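# Noodles, Four Ways: My Food Studies Project

11/16/25

I picked glass noodles for my project mostly because I'd been cooking them badly for two years. Mine always ended up as one big sticky lump, or else chewy in the middle, and I wanted to find out what I was doing wrong (and get a mark for it, which seemed like a good deal).
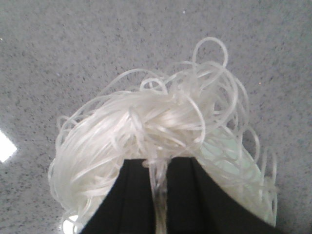 My question was pretty simple: what's the best way to soften dried noodles so they stay separate and still have some bite? The packets all say different things. One says soak in warm water, one says boil, and the Skonum packet just says "prepare as usual", which was no help to me at all. So I chose four methods and gave each one a fair go in the teaching kitchen at Velport.

## Before I started

I read up a bit first. Glass noodles are made from starch, usually mung bean but sometimes sweet potato or pea, and that's why they go so clear when they're cooked. Rice vermicelli looks a lot like them in the packet but turns white again in the pan. I'd been mixing the two up for ages! My mum keeps both in the same tin and I don't think she minds which one comes out.

Seo-ah Yoon, who was doing her project on dumpling dough at the next bench, told me her gran never boils them. She soaks them in cold water while she chops everything else, and they finish cooking in the soup. I hadn't planned a cold soak, but I swapped it in for the microwave method I'd written in my October proposal. I'm glad I did, as you'll see.

## What I did

I weighed out the same amount of dry noodles for every batch. That was fiddlier than it sounds. They're all curled round each other and when you pull at one side the other side comes too, and little bits snap off and go everywhere. Scissors helped. Cutting them inside a big paper bag helped even more, and I wish I'd thought of it before the first batch and not the last one.

Each batch got 400 ml of water. The methods were:

- **Cold soak:** tap water, 30 minutes, then drained
- **Hot soak:** water from the kettle, lid on, checked every minute or so until soft
- **Boil:** straight into the pan on a rolling boil
- **Soak and finish:** cold soak as before, then a very quick dip in hot stock

After draining, I left every batch in a bowl for 15 minutes before anyone tasted it. I wanted to know what they'd be like by the time you'd got them to the table, because that's when mine always go wrong.

My tasters were Asanka Khan, Dong-geon Wi and Sofia Koutsoukos. They gave marks out of five for bite and for how well the strands came apart, and they weren't told which bowl was which. Dong-geon guessed the boiled one straight away anyway.

## What happened

The boiled noodles were the worst, and I'm a bit embarrassed because that's how I'd been doing it at home. They went from hard to floppy very fast and I missed the good moment both times I tried. Once they'd sat in the bowl, you could lift the whole lot out on one fork. Asanka gave them a one for separating and wrote "hat" next to it.

The hot soak was much better. The outside was lovely and slippery, though Sofia found a few firm bits where the strands had been bunched up together. I think I should have teased them apart more before pouring the water on.

The cold soak on its own came out bendy but still rubbery. You wouldn't want a bowl of them like that. It wasn't really a fair fight, to be honest with myself, as this method is only meant to be the first half of the job.

Soak and finish won easily. All three tasters put it top for bite, and two of them put it top for separating as well (Sofia preferred the hot soak by one point). They'd soaked up some of the stock too, so they had a flavour, and I do wonder if that nudged people's marks. If I ran this again I'd use plain water for the dip.

## Things I'd change

- Untangle the dry noodles properly before weighing, and do it in the bag.
- Use the same brand throughout. I ran out of Skonum and had to open a packet of Zurneo for the last batch, which was a bit thicker.
- Get more tasters. Three isn't many, and they were all hungry.
- Try a drop of sesame oil after draining. Nermina Stojanovska, our tutor, suggested it and I ran out of time.

I'd also like to test how long the soaked noodles keep in the fridge, because it would be brilliant to do a big tub at the start of the week. I've got one in there now with a label on it, so please don't eat it, Asanka.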